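**Fornesura reading room gets its big table back**

Table's back. After most of July with the long room at Fornesura shut for floor work, the doors opened again at 9 this morning and people were in before the lights were all on. Same hours as before, 9 to 6, late close once a month.

The floor was the main job. Contreras did the boards and the skirting, and finished 2 days over - a delivery mix-up, the front desk says, wrong varnish. Walls were left alone. The old carpet by the radiators is gone and isnt coming back.

What most folks came to see was the lost property. While the room was shut, staff emptied the drawers, the window seats and the two cupboards by the coat hooks. Final tally was 113 items, going back some 3 years. Pens and markers mostly. Glasses cases, remotes, board game counters, cloths and scarves, one shoe. Of those, 61 were claimed by lunch, which is more than the desk expected for the whole week.

How it works for the rest:

- small stuff goes out on the white table a batch at a time, mornings only
- say what you lost before you pick it up, desk will write it down
- keys, cards and phones are NOT on the table, ask at the desk
- anything left at the end of the month goes to the Volance swap shelf

Markers that still write are staying in the building. The kids' drawing hour is always short of them, so if you see yours and can spare it, leave it be.

Flowers are new too. Fondora, the shop on the corner, has lent vases for the far side of the table and will change the stems every other week through the summer. Please dont move them to make space for laptops - one went over in the spring and took a stack of magazines with it. The vases are on loan, breakages get paid for out of the tea money.

Still to come: the reading lamps, held up at the supplier, and a second table for the window end. No date on either. The tea urn is working again but the cups are packed away til the shelf is fixed, so bring your own mug for now.

Next batch goes out tomorow at 9. Game counters get put out loose with everything else, so if a set at home is short a piece or two, worth a look.

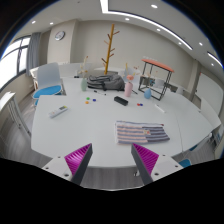
Ines wrote in to ask if the mornings-only rule could be dropped for people on early shifts, as she's been missing a gray umbrella since winter and can't get there before 2.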